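Murow hand-held grippers: setup and care

Murow is a pair of hand-held grippers plus a head camera. Maintained by Kha Ung; complaints to Toàn Ngô, who enjoys them.

Before a session
Wipe the fingertip pads. Check that both marker cubes are tight – a wobbly cube still tracks, just to somewhere else. Run the Nijs check and wait for 14 good readings in a row. Tea is permitted.

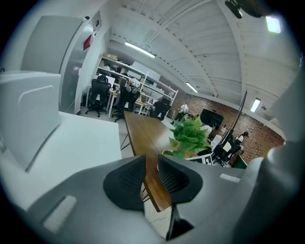
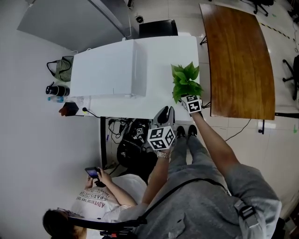
Fingertips from a gripper's own camera (first); both grippers and their marker cubes, one at the plant (second).

Repairs
Pads are glued, so warm them before peeling. Spare screws live in the Clingate tin, with 66 that fit nothing we own.

Contents
2,086 clips, of which 1,351 passed. The rest are in the folder "wustirow", unsorted since May.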